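얇은 기어 집기용 핑거 패드, 거친 재질과 매끈한 실리콘 중 어느 쪽이 나을까요

황슬기
2024년 1월 27일

평행 그리퍼에 쐐기형 핑거를 달고 작은 평기어를 집는 시험을 하고 있습니다. 기어는 흰색 부품과 금속 부품이 섞여 있고, 작업면에 눕힌 상태에서 옆면을 잡습니다. 핑거는 Tarkik에서 받은 도면을 그대로 출력했고, 윗면에 긴 슬롯이 있는 형태입니다. 제어기는 Uluvdale 2채널이며 파지력은 전류 제한으로만 조절합니다.

문제는 두 가지입니다. 첫째, 지금 쓰는 거친 패드로 집으면 닫히는 순간 기어가 한쪽으로 돌아갑니다. 둘째, 손목 카메라의 자동 노출이 왼쪽 밝은 벽에 끌려가서 어두운 판 쪽 대비가 떨어집니다. 핑거를 벌린 대기 자세에서 손목 카메라로 보면 이렇습니다.
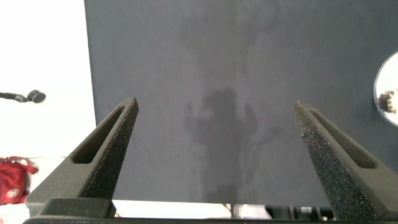
노출부터 고정하라는 것이 Tâm Quách 님의 첫 댓글이었습니다. 자동 노출 상태에서 얻은 파지 성공률은 패드 비교 자료로 쓸 수 없다고 합니다. 맞는 말씀이라 수동 노출로 바꾼 뒤 다시 측정했습니다. 거친 패드로 64회 시도해서 11회 실패했고, 실패는 대부분 기어가 돌아가면서 이가 패드 모서리에 걸린 경우입니다. 실리콘 패드는 아직 주문 전입니다. 패드를 바꾸는 것이 먼저인지, 핑거 끝 형상을 바꾸는 것이 먼저인지 의견 부탁드립니다.

Nerys Phillips

패드보다 접근 높이를 먼저 확인하십시오. 얇은 평기어는 핑거 끝의 아래쪽 일부만 닿습니다. 이 구간에서 양쪽 패드의 접착 높이가 다르면 닫힐 때 우력이 생기고, 부품은 돌아갑니다. 재질을 바꿔도 이 회전은 남습니다.

저는 Clullen 그리퍼로 비슷한 비교를 했습니다. 거친 패드와 쇼어 A 40 정도의 실리콘을 번갈아 붙였는데, 양쪽 높이를 맞추기 전에는 두 재질의 차이가 측정 산포 안에 묻혔습니다. 높이를 맞춘 다음에는 금속 기어에서 실리콘이 조금 유리했고, 수지 기어에서는 차이가 없었습니다.

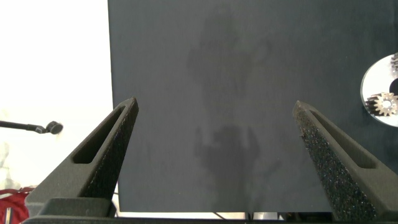
측정 순서는 다음과 같이 권합니다.
닫힘 속도를 최저로 내리고 부품 없이 열 번 개폐하면서 양쪽 끝의 높이차를 잰다.
높이차가 0.1mm를 넘으면 패드를 떼고 다시 붙인다.
기어 한 종류만 골라 같은 위치, 같은 각도에서 반복한다.
그다음에 패드 재질을 바꾼다.

한 번에 변수 하나만 바꾸십시오. 전류 제한값도 기록에 넣어야 합니다. Uluvdale 제어기는 재부팅하면 제한값이 기본값으로 돌아가는 펌웨어가 있었습니다. 버전을 확인해 보시기 바랍니다.

Cường Đào

그냥 실리콘 쓰세요. 거친 건 금방 닳고 가루 떨어집니다. 저는 Bạch 패드 쓰는데 961회까지 교체 없이 썼습니다. 어떤 기어였는지는 기록이 없네요.

Mehrangiz Mohammadi

위 답변에 카메라 쪽만 보충합니다. 노출을 고정해도 흰색 부품은 포화되기 쉽습니다. 이 끝이 뭉개지면 외곽선 기반 중심 추정이 밀리고, 중심이 밀린 채로 닫으면 한쪽 핑거가 먼저 닿습니다. 질문하신 회전 현상에 이 오차가 섞여 있을 수 있습니다.

노출은 흰 기어의 밝기값이 최대치 아래로 내려올 때까지 낮추고, 부족한 배경 대비는 조명으로 보완하는 편이 낫습니다. 핑거 그림자가 부품 근처에 생기면 이진화 임계값도 다시 잡아야 합니다. 파지 지점 바로 위에서 정지한 뒤 한 장 더 찍어 중심을 재추정하면 접촉 시차가 줄어듭니다. 제 장비에서는 이 단계를 넣고 사이클이 4초 넘게 늘었으니 택트타임이 중요하면 빼야 합니다.

흰 기어와 핑거의 위치 관계는 아래 화면을 기준으로 말씀드린 것입니다.

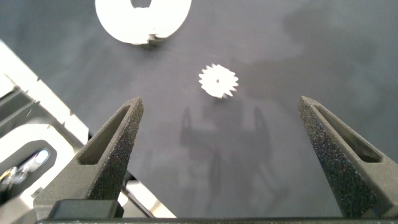
손목 카메라 화면. 벌린 두 핑거 사이의 흰색 평기어와 위쪽의 큰 흰색 링 부품.

중심 추정은 이의 끝점보다 허브 구멍을 쓰는 방법도 있습니다. 다만 구멍이 작으면 해상도가 모자랍니다.

황슬기

답변 감사합니다. 높이차를 재 보니 오른쪽 패드가 0.3mm 낮게 붙어 있었습니다. 다시 붙이고 같은 조건으로 64회 돌린 다음 결과를 올리겠습니다. 펌웨어 버전도 같이 적겠습니다.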